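Warix strawberry-to-bowl, fault subset
README, last edited May 25, 2026
Maintainer: Salamatu Asante. Labels: Kekeli Akpalu.

Read this before you train on it

This is the part of the Warix pick-and-place recordings that we pulled out of the main set after the gripper fault in July of last year. The main set has 400 episodes. This one has 16. Please don't merge them back in because you want a bigger number.

What went wrong

The gripper reported "closed, object held" when its fingers were still open. The logging script, Vikis, took that report at face value and marked the episode a success. The arm then carried nothing to the bowl, opened, and went home. On paper those were perfect runs. We had a success rate that looked great and should have made us suspicious a lot sooner.

The firmware changelog called the fix "improved grip reporting." I have my doubts. We saw the false report 3 more times after the update, on a different day, with the same cable. Those are in here too.

Task

Pick up the strawberry, put it in the pink bowl. One arm, one parallel gripper, white table.
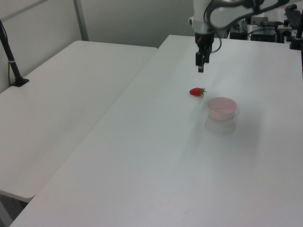
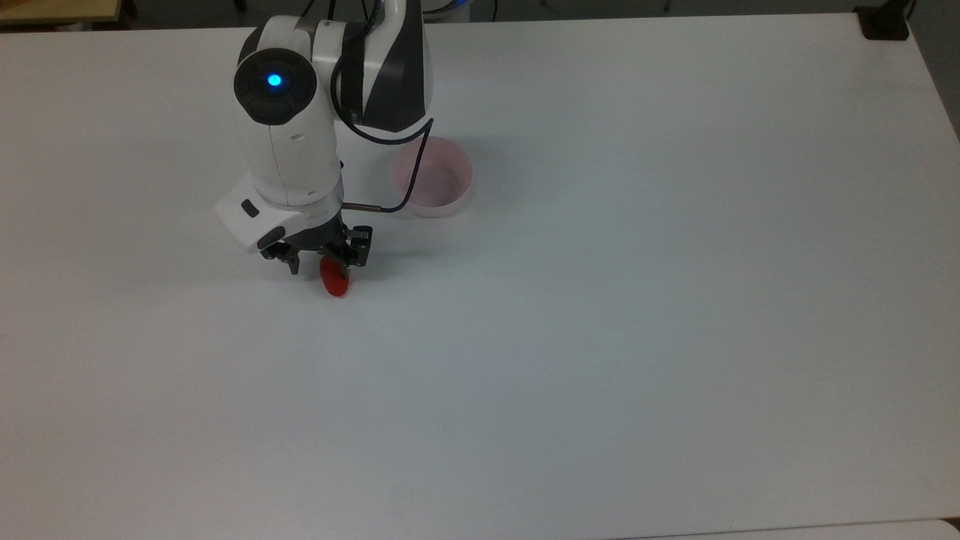 What is in each episode

Joint positions, commanded gripper width, reported gripper width, the held flag, and video from two viewpoints. Reported width is the field you can't trust. It sometimes freezes at the last value and stays frozen until the arm is restarted. Commanded width is fine, but it only tells you what was asked for.

There is no force reading. People keep asking for one. The gripper doesn't give us one.

Labels

Kekeli watched every episode start to finish and labeled the outcome by eye, ignoring the flag. Where the two disagree, the column "flag_wrong" is set to 1. Go with the human label. Drops and crushed fruit share the code "damaged," which was a bad choice, and it's too late to split them without watching everything again.

Suspected cause

Our best guess is the cable to the wrist. It hangs in a loop and moves with the arm, and wiggling the connector by hand brought the frozen value back on the bench. That is not proof. The supplier, Kamow, says the cable is within spec. They haven't looked at ours.

Safety note

A held flag you can't believe also means a released flag you can't believe. Do not reach under the gripper on the strength of the status light or the log. Hit the stop first.

Known problems

Timestamps in episode 16 drift, so the two videos don't line up. Leave it out of anything that depends on timing.

The "success" column from Vikis is still in the files for comparison. Don't report it as a result.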